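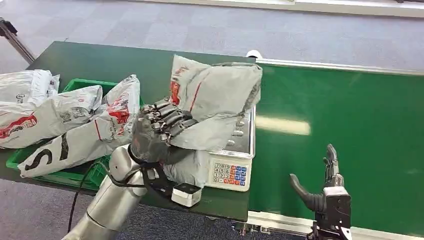 Weight reading drifts after the left hand lets go of the bag, robot keeps waiting and then faults

Posted by Soo-ah Heo, May 2026

Hello everyone. I take care of a two-arm station at Irnau. The robot takes a mailing bag from the crate, puts it on the scale, waits for a stable weight, and then moves it to the belt beside the scale. The controller is from Nandadus and the cell software is Fliltico, version 3.

The problem is with soft bags. With a flat bag everything is fine. With a bulky bag the left hand stays touching the plastic a little after placing it, and the scale shows a number which is too high. One bag of 175 grams was sent as 2886 grams, and the label was printed with this weight. A customer was charged for it, so now my manager also knows about the problem.

After this I added a check that the weight must be stable before it is accepted. It made a new trouble. The fingers open, but the bag stays caught on a fingertip or hangs over the side of the scale, the value moves up and down, and after the timeout the station stops with fault 69 (no stable weight). I must go there, open the guard, move the bag by hand and reset. Yesterday it was the whole afternoon like this.

What I tried already: taring again before each bag, a longer timeout, slower opening of the fingers. I also exchanged the scale with the spare one and it is the same. Is it the scale filter, or must I change the motion? I would like not to buy a different gripper.

Jae-hoon Kong

It is vibration from the belt. Put rubber feet under the scale and the fault will go away. We had the same.

Bindu Mathew

I don't think rubber feet will help with the wrong weight. Vibration moves the value by a few grams, but it can't make 175 into 2886. A force like this comes from the hand pushing down.

Check the order of your steps. In our cell the program asked for the weight when the "place" motion was finished, and in Fliltico "finished" means the arm reached its target. It doesn't mean the hand is away from the bag. The arm was standing still and pressing with a constant force, so the reading was perfectly stable and also completely wrong. Your stability check can't catch this case.

I changed it like this:

Place the bag, and stop going down when the wrist force reaches a low limit. Do not use a fixed height, the bags are all different.
Open the fingers fully.
Move the hand straight up until it is clear of the plastic, and a little to the side.
Wait a short moment, then read the weight.

For bags hanging over the edge, the arm can't solve everything. If the bag touches the table, part of its weight is on the table and the reading is too low, also stable. We put a flat raised plate on the weighing tray, wider than the tray, and tared with it. Make sure the plate touches neither the table nor the belt rail.

One more thing, and please take it seriously. You write that you open the guard and move the bag by hand. Does the guard switch really stop both arms, or only pause the program? With us it was only a pause, and after reset from the panel the second arm continued its old motion at full speed. A colleague had his hand still near the belt. He was not hurt — but we changed the wiring the same week.

Soo-ah Heo

Thank you Bindu. I looked in the log and the weight is really requested before the fingers open. I moved the request after the lift, and the high values didn't come back until now. Fault 69 still comes with the biggest bags, I will make the plate next.

About the guard, I tested with the arms empty and it only pauses. We now switch off the drives with the main switch before anybody reaches in, and I have written to De Bruijn, who installed the cell. I am waiting for their answer.

Viktória Farkas

Same fault number here but with hard boxes. Did the plate help?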